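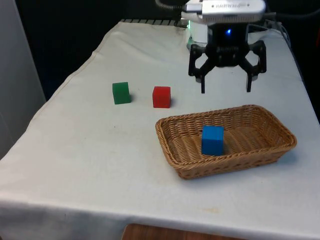 Der blaue Würfel liegt schon im Körbchen, Rot und Grün noch auf dem Tuch.

Mitspielerinnen und Mitspieler gesucht!

Für unsere Spielreihe Foltus suchen wir 23 Erwachsene, die gern mit den Händen arbeiten und ein wenig Geduld mitbringen - Vorkenntnisse braucht es wirklich keine. Sie räumen bei uns kleine Holzwürfel in einen flachen Korb und wieder heraus, mal nach Farbe, mal nach Lust und Laune, und erzählen uns danach in aller Ruhe, wie es Ihnen dabei ergangen ist.

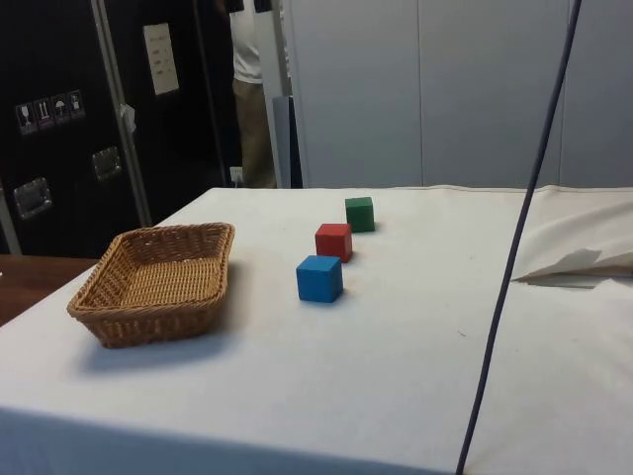 Korb und Würfel auf dem weißen Tischtuch.

Ein Termin dauert 145 Minuten, Kaffeepause inbegriffen, und findet bei Grindell im Raum 3 statt. Melden Sie sich bitte bis zum 29. Juni 2025 bei Beathag Kerr - sie freut sich über jede Zuschrift, auch über ganz kurze!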